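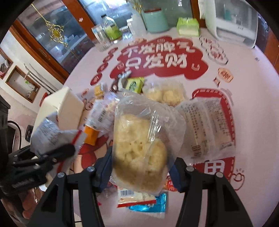

上个月答应Judit把我们自己那份手持夹爪操作守则整理出来发在博客上，结果一拖就拖到了十一月。先跟她道个歉，也跟在留言里催过我两次的Ákos Takács道个歉（另一位Ákos，Szalai，你没催，谢谢你）。

守则的第一稿是Ernő Csizmadia写的，一共21条，打印出来贴在Bognár那间工作室的门上，贴了大半年，我猜真正从头读到尾的人也就三四个。不是写得不好，Ernő的文字一向清楚，只是他写的时候手边都是方块和圆柱，条文也就跟着方方正正的。后来我们把练习搬到普通人家的桌子上，满桌零食袋子，印花桌布，旁边还有杯子和瓶子，好多条就对不上了。

所以我把它重新理了一遍，删掉一些，合并一些，下面挑我觉得最要紧的说说。

先说桌面。老版本要求“背景干净，台面单色”，这一条我删了，Sveva Galli为此跟我争了整整一个下午。她的担心有道理，桌布花哨，回头核对的时候确实费眼睛。可是家里的桌子就是这样的呀！我自己那块粉色桌布上印着“不发脾气，只发财”，每次夹不稳东西低头看到前四个字，都觉得是在说我。最后我们商量出来的写法是：桌布不限，但开始前要铺平，一段练习做到一半不要换，也不要去扯它。

然后是包装袋。软包装大概是最考验人的东西了，面包尤其如此，外面一层亮亮皱皱的透明膜，里面软乎乎的，使一点劲就瘪。现在的条文是这样写的：夹软包装时，两侧指垫要落在里面有东西的位置，不要只捏袋口或者飘出来的那截膜；指垫贴住以后先停一停，再慢慢收拢；以袋子不往下滑为准，不追求夹得紧。Ernő原来给了一个闭合力的数值，我拿掉了，因为同一个数值对饼干合适，对面包就太狠了，而且手持的家伙全靠手上的感觉，写个数字在那儿大家反而去盯数字。

反光也值得单说一句。透明膜在灯底下会泛白，有条件就挪一挪灯，或者换个朝向再拿，没条件就照常做，在记录里写一句“反光明显”。Ilteck那边的朋友说他们会把反光重的统统扔掉，我觉得可惜，我们是留着的，只要标清楚就行。

两只手的配合，这条改得最多。两把夹爪同时在桌上的时候，一次只让一把移动，另一把可以夹着东西，但要停住。熟练以后当然可以一起动，我们内部的规定是做满115次单手动再放开。这个数是怎么来的，说来惭愧，是Judit翻自己的记录本，发现她大约在那个时候不再磕到指尖了，就这么定了下来。欢迎有更讲究办法的朋友来纠正我。

没戴在夹爪上的手指，请离连杆远一点。连杆合拢的时候中间那几个夹角会变小，夹到皮肤是真的疼，我试过。袖子挽起来，戒指和手链摘掉，长头发扎好。电缆走桌子外侧，别从杯子瓶子中间穿过去，更别压在要拿的东西底下。玻璃的东西靠桌子远端放，空出中间一片给手活动。这几条老版本里也有，我一个字没动。

吃的东西要不要吃，也有规矩。练习用过的零食，包装没破可以分掉，破了就扔，别心疼。Szalai曾经理直气壮地说撕开一个小口不算破，后来大家投票，算破。

记录这块，Dadulness项目的表格有71个栏目，我填过一次，填到后面已经不记得自己刚才夹的是什么了。我们现在只留日期、操作的人、桌上物品、灯光、有没有掉落，还有一栏随便写写。随便写写那一栏最好看，也最有用，Sveva在里面写过“袋子比我有脾气”，我到现在还记得。掉了就如实写掉了，不要悄悄重来一遍当没发生过，这条我希望大家看得比别的都重。

指垫的更换我还拿不准。Cleren的建议是700次换一副，我们这边有人换得勤，有人用到表面发亮了还舍不得。我暂时写成“每次开始前看一眼，表面发亮、起边或者粘了油，就换”。沾了面包油的可以先拿湿布擦，晾干再用，别拿酒精使劲搓，我搓坏过一副。

整理好的全文我放在老地方了，Judit有链接，需要的朋友在下面留个言。关于双手同时移动那一条，Takács说他有不同意见，要写一篇长的，我等着看。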